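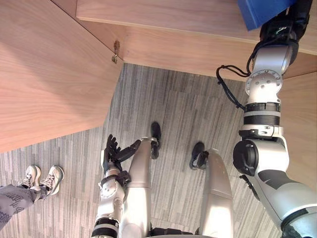 I have been meaning to write about work for months now, and Bradley Greenwood (who sits across from me and reads this blog on his lunch break, hi Bradley!) has been asking when I'd get to it. So, the robots. We started with them back in August at Malleo, and I went in sure I'd be out of a job by the new year.

Well, I'm still here, and so are the other 9 of us, though my days look pretty different. I used to handle every box myself, 300 on a slow day, and my shoulders let me know about it every night. Now a good part of my shift goes to watching, nudging, writing down what went wrong and trying it again. 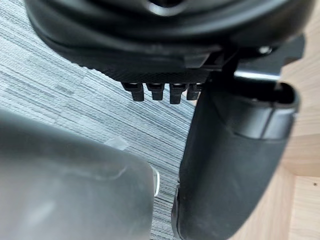

My mother keeps asking if I feel replaced, and I tell her I mostly feel like I'm training a very slow new hire who never wants coffee. I do miss the chatter we had when all of us were packing side by side, and I've told my boss so. But I get home with enough energy left to cook a real supper, and last night I even baked!

Posted Feb 13, 2021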